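Wrist and head views disagree after handover: planner or calibration?
posted 28 Feb 2019 in Motion Planning
14 comments

hexapolis

We run Treler for planning with the Olden perception node in front of it. The wrist view handles close work and the head view picks the next target. After handover from head to wrist the pose estimate jumps, and the planner throws away a path that was still valid. The jump is worst near recesses with a shiny rim, where the depth edges are poor.

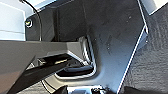 tarn_lo: What is your timestamp offset between the two streams? Anything over 38 ms will look like a calibration fault when the arm is moving.

hexapolis

The offset is 3 ms, so I have ruled that out. Hand-eye calibration was redone in August with 200 poses. I now suspect the self-filter. Our mask is built from the arm model only, and the plates and the clear curved shield fill a good part of the wrist view.

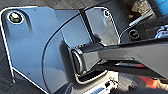
Wrist view, gripper plates and black bar.

Share (3)

oddparity

It is the self-filter. Olden masks what is in the model and nothing else. A clear shield gives you false points that move with the wrist, and the matcher takes them for part of the target. Add the shield to the model as a solid, pad the mask, then log the residual before and after handover. Leave the planner alone until that number is steady.

Check the head view separately. White panels facing each other give the matcher very little to hold on to. Use the hanging clothes for a coarse fix only, never as a fixed landmark. 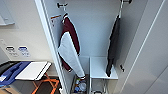 Head view, open locker with two garments hanging.

Share (11)

brill_k

Just raise the replan threshold to 700. Worked for me on Hoarau.

Share (0)

marlpit

Raising the threshold hides the jump and the arm will follow a stale path. I would do it in this order:

1. Fix the mask as oddparity says.
2. In the Stirholm map server, turn off updates from the nearest objects while the base is still. A handlebar with loose cables in front of everything else will upset the cost map.

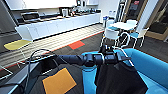 3. Replay the same log through Treler with the wrist stream disabled. If the path survives, the planner is fine.

Share (6)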